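Wovari Refurbishment Line: Gripper Kit Evaluation
Progress report, period ending March
Prepared for: Keria equipment fund

Status: on schedule, one open item carried forward

Purpose of the work

The grant covers a trial of the Arnix two-finger kit for component recovery from retired workstations and servers. The kit comprises the gripper body, 2 sets of black fingers, a wrist camera and the Rey control software. The question put to us was whether the kit can be used as sold for processor removal and reseating, or whether custom tooling is needed.

Work completed

The cell was recommissioned in January after the controller firmware update. Calibration of the wrist camera was repeated with the fingers fitted, as the earlier calibration had been done with a bare flange and gave a constant offset toward the left finger. The revised procedure has been added to the cell manual.

A program of 300 processor handling cycles was then run. One cycle consists of approach, grip by the sides, lift, hold over the socket, lowering and release. The operator opens the load lever and retention frame by hand before each cycle. Automating the lever is outside the scope of this phase.

Results

Of the 300 cycles, 17 were stopped by the operator or by the force limit. Of these, 5 were caused by the chip sitting at an angle between the fingers after the lift. The remainder were approach faults in which a finger touched the retention frame. All the approach faults came before the approach height was raised in the Rey settings. No cycle was stopped for this reason after the change.

Grip force at the factory setting is too high for this part. We now run at the lowest setting the software allows. The supplier has been asked whether a lower limit can be unlocked. 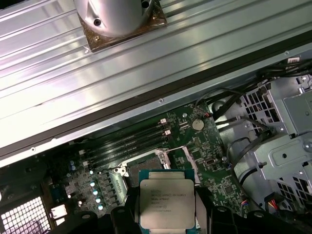
Figure 1. Xeon E5-2620 v3 held by its sides over the open socket, load lever raised. Wrist camera view.

Software and documentation

The Rey software logs finger position and force for every cycle, but exports them as separate files with different time bases. We merge them with a short script. The English manual omits the section on finger replacement, and the supplier has sent a draft.

Open item

Finger pad wear has not been measured. The second set of fingers is unused and will serve as the reference.

Next period

Pad wear measurement, a repeat of the full program at the raised approach height, and a cost comparison with custom fingers. No change to the budget is requested.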